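Speaker notes: Pacing a hilly half marathon by effort
Ploltex Running Club, coaching evening

Slide 1. Open with the course profile. The Gosling Half climbs 546 feet, nearly all of it between miles 4 and 9. Pause so people can read the chart. Mention that even splits are the wrong target on this course.

Slide 2. Effort bands. Easy on the flat to mile 4, threshold on the climb, race effort after the crest. Expect to lose time per mile going up and get only part of it back coming down.

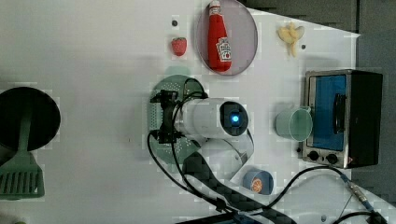 Slide 3. Cadence on climbs. Shorten the stride and hold turnover. Keep the trunk tall, with a slight lean from the ankle. Watch for runners who bend at the waist. Hip extension drops and the calves take the load. Cue: eyes up the road, elbows back.

Slide 4. Key session. 3 x 1320 yards uphill at threshold, jog down between reps. Run it on the Zendetti Road grade, last hard one in February. Stop the set if form goes before the final rep.

Slide 5. Fueling. One Foltance gel before the climb starts, with water. Second gel at mile 9. Do not try either for the first time on race day.

Questions. Leave the pace table on screen. Handouts are by the door.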